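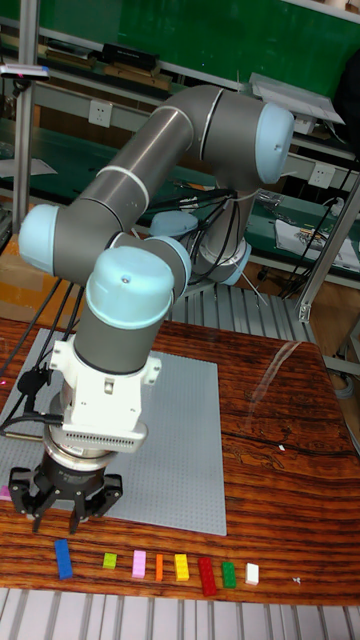 Angle Grinder Pre-Use Checklist, With My Comments

Filed under: Shop Safety, Power Tools, Checklists
2022-06-06

I've kept a version of this sheet taped inside my cabinet door ever since I moved the shop out to Morkelville, and enough people have asked for it that I finally sat down and typed it up, comments and all. Print it, scribble on it, change whatever doesn't suit you!

Before you plug in

[ ] Cord and plug. Run the whole cord through your fingers, slowly. You're feeling for nicks, flat spots and soft places, especially where it enters the handle. Mine went bad right there in January and I'd have missed it by eye.

[ ] Guard. On, tight, and turned so it sits between you and the disc. If it slides when you push it with your thumb, tighten the clamp before you go any further.

[ ] Side handle. Screwed all the way in. I know it gets in the way in tight corners (believe me, I know), but move the work or pick a smaller tool.

[ ] Disc. Right type for the job, no chips, no cracks, not past its date. Check that the speed printed on the disc is at least as high as the one on the tool. A cutting disc is for cutting — please don't lean on the flat of it to clean up a weld.

[ ] Flanges and nut. Clean, flat, and facing the right way for the thickness of disc you're using.

Yourself

[ ] Safety glasses and a face shield, both together. The Dimico shield I use fits over my regular glasses, and I'm very fond of it.

[ ] Ear protection, snug gloves, sleeves buttoned. No drawstrings, no scarf, long hair tied back.

The area

[ ] Rags, cardboard and solvent cans moved well away from where the sparks will go. Look behind the work too.

[ ] Work clamped in 2 places. One clamp lets it swing.

[ ] Extinguisher within reach, needle in the green.

First run

[ ] Hold it away from you and let it spin free for a full minute after a disc change. If it shakes or sounds rough, switch off and start again from the top.

[ ] Let go of the switch and make sure it really does shut off. Wait for the disc to stop before you set it down.

When you're done

[ ] Unplug, brush off the dust, hang it up. Then go back and look for smoldering bits. I stay in the shop for some 31 minutes after my last cut, mostly sweeping and putting things away — the floor has never looked better.

28 comments | 100 shares

Search this site... Go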